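Give the Robotics Club Credit for Chores

Every spring the activities office at Pretunbridge asks clubs to list their results for the year. The form has a box for trophies and a box for placements. The robotics club left both blank in May, and now its budget for next year is under review. I think the form is asking for the wrong thing.

I am not in the club. I joined the review meeting as a student reporter and expected to write a short piece about a team that stopped competing. The club did stop. It used to enter the Bornach, a regional contest where a wheeled robot moves blocks around a mat. The entry, the parts and the bus came to $3000 the last time the club went, and 4 students got to drive the robot. Everyone else held tools or sat in the bleachers.

This year club president Bit-na Min proposed a different project. Members would record ordinary kitchen tasks using hand-held grippers, the kind with two fingers that a person squeezes open and shut, and use the recordings to train a small arm in the lab. They called it Fonolov. All 15 members recorded, most of them at home, at whatever table was available. By the end they had 148 usable recordings.

The arm is not good yet. It can pick up a spoon on most tries and it drops cups. The adviser, Ms. Baek, was direct about that at the meeting, and I don't think it should count against anyone. A contest robot that loses in the first round also has not done what it was built for, and the school has paid for plenty of those.

My stronger reason is who did the work. In the contest years a new member could spend a whole season without touching the machine. With Fonolov, a freshman could pick up a gripper in the first week and have to think about grip, angle and where to set things down. Those are real engineering questions, and they come up at a kitchen table as much as on a contest mat.

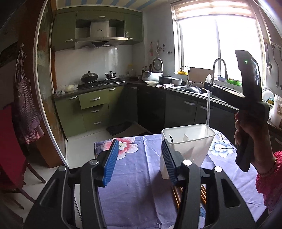 Volume 31, Issue 8, Page 5

Pouring into a divided container, with a gripper in one hand, is a harder job than pushing a block across a mat. I tried a gripper at the lab and could not get a pair of chopsticks off the bench.

Some parents have written in to say colleges look for contest awards. Maybe they do. Bit-na Baek, a junior who wrote the club's recording instructions, told me she plans to send those instructions with her applications. I would rather read them than a list of placements.

The office should add a third box to the form and ask what the members made. It should also fund the club at last year's level until the arm has had a second year.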